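Chapter 9
Surfaces and How We Judge Them

Paint is usually the last material to go into a building and the first thing people notice about it. The surface of a wall affects how bright a room seems, how large it feels, and how well sound carries across it. This chapter deals with the finished surface: what it is made of, how it reflects light, and how it wears over time.

We begin with color. A painted wall seldom looks like the sample card it was chosen from. The card is small and is often viewed under store lighting, while the wall is large and takes on the light of the room. When the town library in Silasden was repainted, the designers tested one neutral color in two reading rooms. Readers described it as cool in the north room and slightly brown in the south room.

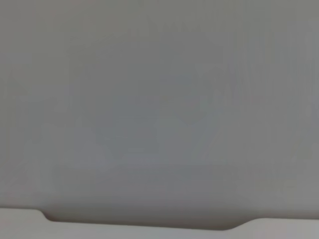 Figure 9.1 A muted gray with faint vertical streaks. The tone is slightly warmer and darker toward the bottom.

Small shifts in tone matter more on a plain surface than on a patterned one. With no pattern to look at, the eye picks out changes in shade that it would otherwise miss. Section 9.2 explains how gloss level adds to this effect.

We then turn to wear. The Pranum housing survey, discussed in Section 9.3, covered 435 apartments and recorded the condition of hallway walls in each. Marks were most common near light switches and at the height of a carried bag. In 127 of the apartments, the hallway had been repainted within the past year.

The chapter ends with a case study of the Flillano school, where nearly 300 square yards of wall were refinished in June.

Key terms: hue, undertone, sheen, reflectance, substrate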